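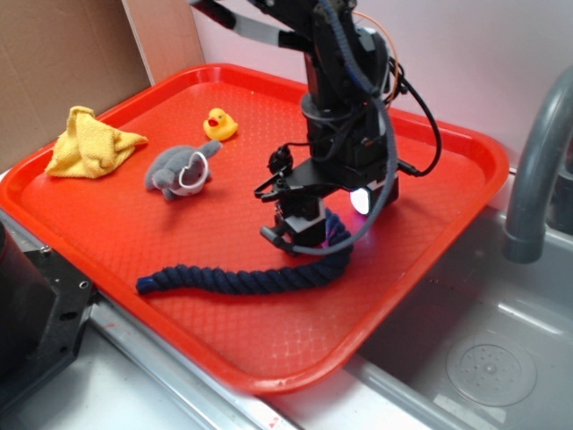
The red tray by the sink, with the duck presiding.

I have been meaning to write about the tray for ages, ever since my friend Areti asked how I keep the kitchen counter clear with a dog and a grandchild both in the house (I don't, not really, but the tray helps!). It's a big plastic thing in a red that leans toward orange, with a raised rim and a diamond pattern on the bottom, and I found it at the back of Balaskas, the hardware store, one wet afternoon in October when I had gone in for picture hooks.

The rule is simple enough. Anything small that turns up where it shouldn't goes in the tray, and by 4 in the afternoon I try to have it all back where it belongs. So you get the navy rope, which is the dog's and has started to fray at one end, and a yellow cloth bunched up in the corner, and the little rubber duck, who belongs in the bath and never seems to stay there. The gray plush animal is a great favorite. I call it an elephant and have been corrected more than once. It's wearing a face mask because somebody was playing hospital, and I haven't had the heart to take it off.

I like having it next to the sink, even if it does hang over the basin a bit, as I can rinse the duck and wipe down the rim while the kettle boils. The cloth goes in the wash tonight, and the rope probably ought to go with it.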